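Residency Diary, Filtesow House
Entry for 6/24/22

The reading room opened at the usual hour. The morning was given to the Stamine parish letters, which arrived in May and have now been sorted as far as the second box. There are 433 items in the accession. Of these, 281 have been numbered in pencil and placed in folders. The remainder are in the bundles in which they were received, and the bundles will be kept intact until their order has been recorded.

Most of the letters concern the water dispute between Stamine and the farms on the Floleck side. The resident had expected legal papers. A good part of the correspondence is domestic, however, and deals with seed potatoes, a broken axle, the cost of lamp oil and the health of a person referred to only as "Aunt." The handwriting of the principal correspondent becomes smaller toward the foot of each page and then continues up the margin. Two such margins took most of an hour to read.

Chepkoech Barasa called before noon to discuss the transcription rules. It was agreed that original spelling would be retained, that line breaks would be dropped, and that doubtful words would be given in square brackets with a question mark. She asked that place names be left exactly as written, even where the same place appears under 3 spellings on one sheet. The resident had been correcting these silently and will have to go back through the first box.

Lunch was taken in the garden. The bench by the north wall has been repaired.

In the afternoon the resident turned to the household book that came with the letters. It is a thin volume, kept over several years by more than one hand, and lists linen, crockery and wages. Sheets and towels are entered by the dozen each spring, with a separate line for those sent to be mended. The word "Workneh" appears beside several of these lines. It may be the name of a laundress or of a shop, and a note has been made to look for it in the trade directories.

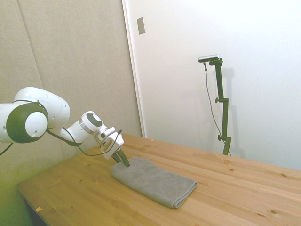

Matters outstanding

The second box requires new folders. The supply cupboard holds the larger size only, and an order for 100 of the smaller has been left at the front desk.

The letter dated in the winter of the flood has a tear through the signature. It has been set aside in a polyester sleeve - unrepaired - until the conservator's next visit. No tape is to be used on it in the meantime.

The map of the Floleck channel does not agree with the description in the letters. The map shows the sluice above the mill, while the writer walks past the mill to reach it and complains of the distance. Either the sluice was moved or the writer set out from a different house. The tithe records should settle the question, and a request has been placed for them.

The evening was quiet. Some rain fell after supper and the window in the stair hall was closed. The resident read a further four letters without taking notes, and found in the last of them that Aunt had recovered and was asking for her good scissors back.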